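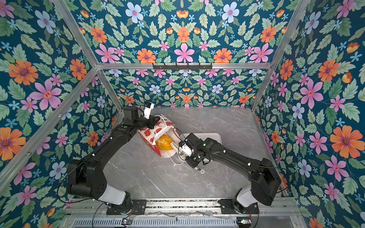
Paper carrier bags keep flopping over when I pack them, any tricks?

Asked by Zerrin Dursun in Kitchen & Home > Packing and storing
Tags: paper bags, fruit and veg, handles, party favours

Hello all, hoping somebody can help because I'm going a bit mad with this.

I help run a little harvest supper at the end of our street every year, and everyone goes home with a bag of something from the allotments. In previous years we've used old plastic carriers out of people's kitchen drawers, which was fine but looked a bit sad lined up by the door. So this year I got carried away and ordered proper ones, white paper with red apples printed on and white handles, very sweet, from a shop called Grositz. Pack of 300! (They didn't do smaller. I shall be giving people things in apple bags until I die.)

The trouble is packing them. If I stand one up on the table and drop a corn cob or a squash in, over it goes. If I hold it up by one handle with my left hand and load with my right, the mouth closes up and the squash goes down the outside. I did a trial run of six last night and swore at four of them. I've also had one handle come away at the glue, though to be fair that bag had two squashes and a jar of chutney in it.

I need to do 49 of these on the afternoon of the supper and I'd like to still be on speaking terms with people by the time we eat. So:

Is there a knack to getting them open and keeping them open?
What goes in first? I've got corn, small squash, a few apples, a paper twist of beans and a little jar for each.
Is it worth doing anything about the handles, or do I just tell everyone to carry them from underneath?

I'm packing on my kitchen table, which has one of those marble-look tops and is quite slippery if that makes any difference. There's a row of hooks on the wall too, normally for mugs, which I could clear if it would help.

Thanks in advance, Zerrin

3 answers

Thomas Costa
Marked as most helpful

Oh I feel your pain! I did weekends on a farm shop till for years and we changed over to paper while I was there, so I have packed a frankly silly number of these.

First thing, they come flat and they want to go back to being flat. Open the bag, put your whole fist inside and push down into the corners of the base, all four of them, till it sits square. Then run your finger and thumb down each of the upright creases from the outside to sharpen them up. It takes a few seconds a bag once you get going. Do the whole lot in one go the evening before if you've somewhere to leave them, and put them one inside another in stacks of six or so, which keeps them in shape overnight. Don't cram the stacks or you'll squash the handles.

Second thing, and this is the bit people resist: lay it down. For anything long or lumpy, like your corn, I tip the bag on its side on the table with the mouth facing me and slide the cob in along the bottom edge, as if I was putting a loaf in the oven. Then take both handles, one in each hand, and bring it upright with a little jiggle so the weight settles into the base. You aren't fighting gravity and the bag isn't trying to shut on you. If you've got a helper it's even nicer, as one of you can hold both handles apart while the other one slides things in.

Once it's got something heavy in the bottom it'll stand up by itself and you can do the rest from above.

Order I'd go in:

Squash first, sat flat on its widest side.
Corn next, upright in a corner if it's shorter than the bag, otherwise across on the diagonal.
Jar opposite the corn so the thing isn't lopsided. Put a bit of folded newspaper between the jar and the squash.
Apples in the gaps.
Beans on top, last of all.

If you're leaving the husks on the corn, pull off the scruffy outer leaves. Damp husk sitting against paper for an afternoon will soften it, and I've had the bottom drop out of one in a car park, in front of the customer.

On the slippery table, put a tea towel down. Tablecloth is no good, it'll just travel.

Handles: if they're the string sort with the ends glued under a paper patch, a strip of wide tape across the patch on the inside does wonders. I wouldn't bother with all of them, just anything getting a jar.

Comment from Zerrin Dursun:
The lying down thing!! I've just been and done it with the biggest squash I have and it went straight in. I feel quite foolish. Will do the fist-in-the-corners business tomorrow with a cup of tea and the radio on. Do you think a piece of card in the base is worth it?

Comment from Thomas Costa:
Only if you've got card lying about. Cereal box is the right thickness. Cut it a whisker smaller than the base or it rides up one side and makes matters worse.

Comment from Shaimaa Gaber:
Can I add, check the handles are both on the OUTSIDE before you start sliding anything in. One of mine always flips inwards and then it's trapped under a cabbage.

Brayan Quintero

I do it completely differently so take your pick. I hang them.

You mention hooks. Clear the mugs off and hang each bag by one handle only, so the other one drops forward and the mouth gapes open towards you. Both hands free, job done. I do my kids' party bags like this and can get through 15 in the time it takes the kettle to boil and go cold again. You need the hooks far enough apart that the bags don't overlap, so probably use every other one.

The downside is weight. It's all hanging off one handle, and I wouldn't trust that with a squash plus a jar. So maybe hang them for the light bits, or get the heavy stuff in on the table like Thomas says and just use the hooks to line up the finished ones (by both handles!) if you're short of floor.

The other thing I'd do is weigh one. Pack it the way you want it, stand it on the bathroom scales or whatever you have, and then walk up and down the garden with it for five minutes. If the handles are going to go they'll go then and you'll know. I had a batch of brown ones from a market in Yurt that looked lovely and lasted as far as the gate.

Comment from Zerrin Dursun:
Five mugs are now living on the windowsill. My hooks are quite titchy though and the handle keeps pinging off. Might bend them up a bit.

Comment from Brayan Quintero:
Or a bulldog clip over the hook and the handle together, that's what I do when mine slip.

Ertuğrul Kırmızıgül

Why not cardboard trays? Shallow ones, you can get them free from any greengrocer if you ask early in the day. No handles to break and they stack.

Comment from Zerrin Dursun:
Lovely idea but I have almost three hundred apple bags in my hallway and my husband has to climb over them to get to his shoes.

Comment from Shaimaa Gaber:
Trays are a nightmare on foot anyway, especially with a pushchair. I'd stay with the bags. If you have spares left in December they're a good size for a box of mince pies, I used mine for the school fair and people asked where I'd got them.

Comment from Zerrin Dursun:
Shaimaa that is the hallway sorted then! Did yours have the twisted handles or the stringy ones? Mine are stringy and curl up like mad once they've been pressed flat in the packet.

Comment from Shaimaa Gaber:
Stringy. Run them between your fingers a couple of times. They'll still curl a bit.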